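Sandberg Home Board > Cleaning & Turnover > Guest room: trash first or bed first?

carpetmoth
ok so I do turnovers on a 27 unit place in Trindby and me and my sister have been arguing this since March. guest room, one bed, one sofa bed, beige carpet (whoever picks beige...). I say floor trash first, always. She makes the bed first bc "then the room looks done". Bed made, junk still all over the carpet, this kind of thing

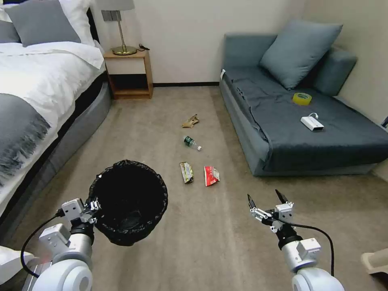
and then you're carrying a duvet over wrappers and bottles, stepping on stuff, corner of the throw dragging in it. Makes no sense to me. What order do you all go in?

linen_closet_4
Trash first. Bin goes with you, not you to the bin. Next.

dutchoven88
disagree. Bed first if you strip it the night before. Bed's the biggest thing in the room, get it over with. Floor is last anyway since you vacuum last, so why bend down twice

carpetmoth
because you can't vacuum a bottle?? you're bending down either way

dutchoven88
yes but ONCE. pick up, vacuum, out the door. I did 400 rooms that way at my old job, no complaints

linen_closet_4
400 rooms of stepping on chip bags lol

hallway_gremlin
Depends on the bin imo. Those tall kitchen ones are a pain to drag around. Small round one with a liner is the way to go, fold the bag well down over the rim or it slides in the second you drop a bottle in. I keep a roll of liners in the bottom of the bin so the next one is right there

carpetmoth
round one here too. Mesh rim looks nice, snags the cheap liners tho. Gave up and some rooms just don't get a liner now

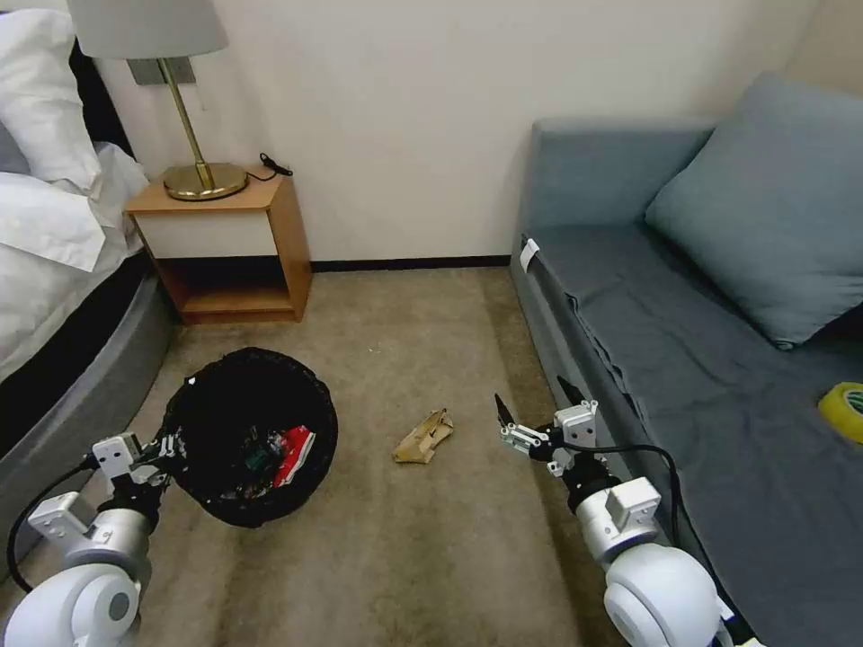
Guest room, nearly there. Paper still to go.

hallway_gremlin
no liner = you're washing the bin. I'd rather buy bags. Vodero ones are fine, box of 300 lasts me forever

dutchoven88
nobody's talking about that carpet? those stains are the real problem. trash order won't matter if the floor looks like that at check in

carpetmoth
I know I KNOW. Had it quoted, whole floor of units, $1,892. Owner said maybe in the fall. Been blotting with dish soap and cold water, helps a little on new spots, does zip for the old ones

linen_closet_4
Too much soap leaves a film and then dirt sticks to it. Go over it with plain water after. And blot, dont scrub

trolerbridge_mom
Not a pro, just have teenagers in Trolerbridge. Sort question, do you pull the bottles out for recycling or does it all go in together? Mine throw everything in one bin and I'm digging thru it after

carpetmoth
supposed to be separate. I grab bottles first, set them by the door, then wrappers and paper in the bin. Adds maybe a minute

dutchoven88
see now you're bending down twice

carpetmoth
lol ok. fair

hallway_gremlin
also check the sofa bed before you call it done. Open it all the way. Found half a sandwich in one once, and it was NOT from that week. And look on the seat for your own junk, I leave tape behind constantly

trolerbridge_mom
ew

linen_closet_4
Fwiw my order: windows open, trash, strip, dust (nightstand, lamp base, the shelf underneath people forget), make bed, vacuum backwards out the door. Bathroom is seperate, whole other fight

dutchoven88
dust before bed I'll give you. Trash first still no

carpetmoth
update 29th May, tried it dutchoven's way on two rooms. Took longer. Sister says I did it slow on purpose

dutchoven88
your sister is right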